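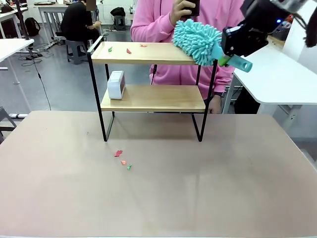
Two-tier shelf with a chenille duster.

Oiled shelf keeps collecting dust and going sticky

Posted by Jalen Wojcik
368 views

I put up three lengths of bare pine in the kitchen last October and gave them two coats of Skakik finishing oil, the clear one. They looked lovely for a fortnight. Now every board has a sort of grey fur on it that won't wipe off, because the surface is tacky and the dust has moved in permanently. A damp cloth makes it worse. My thumbprint is in one of them and I suspect it will outlive me.

The tin says "touch dry in 4 hours". I left it overnight between coats. The kitchen isn't cold, though the shelves are over the kettle, if that matters. Do I have to sand the whole lot back or is there a way out that doesn't involve me buying a sander? My brother-in-law in Dunleavy says to varnish straight over it, but he also said the guttering would be fine.

Delphine Lindgren
3,000 points

Don't varnish over it. You'd be putting a hard skin on a soft one and it will wrinkle like custard.

What you've got is too much oil. The wood drinks what it wants in the first quarter of an hour and the rest sits on top and turns to toffee. You're meant to wipe off everything that's left, and go on wiping until you feel you've wasted your money. Tins do mention this, usually in grey lettering under the bit about children.

Take the shelves down if you can. Get some white spirit and a green kitchen scourer, wet the scourer, and rub along the grain a small patch at a time. The gum should soften and come away with the dust in it. Wipe with old T-shirt before it dries, move along, swap to a clean bit of rag often. Windows open, nothing lit. Leave the boards standing on edge for a couple of days with air on both sides. If they feel dry after that, you might find they don't need any more oil at all. If they look patchy, put on one mean little coat with a rag and have it off again ten minutes later.

The thumbprint may need fine sandpaper wrapped round a cork block. No sander.

Lay the oily rags out flat outdoors until they're stiff, and don't bunch them up in the bin. They can heat up by themselves and catch fire, and it's a daft thing to lose a kitchen over.

As for dusting afterwards, use a dry fluffy duster and leave the spray polish in the cupboard. Most of it just gives the dust something to hold on to. Over a kettle you'll get a bit of grease as well, so a barely damp cloth with a drop of washing-up liquid every so often, then dry it.

famus_floors

I had this with Flivow hard wax and just waited. Took till spring. It did go off in the end but the dust was in it so now I tell people it's a limed finish. Also move the kettle

Jalen Wojcik, replying

Did one board this afternoon with the scourer and a frankly alarming amount of brown came off. Thumbprint still there, fainter. I did not wipe off the excess at any point last year, so that's that mystery solved. Kettle is staying, there's only one socket.

429 people found this page helpful

Comments (3)

pat_in_slippers: Does this work on a worktop? Mine's been sticky since we moved in and I'd blamed the children.

Delphine Lindgren: Yes, same method, but rinse it well and let the smell go completely before you put food near it.

Odd Job Rob: limed finish, I'm having that

Contact us | House rules | Back to top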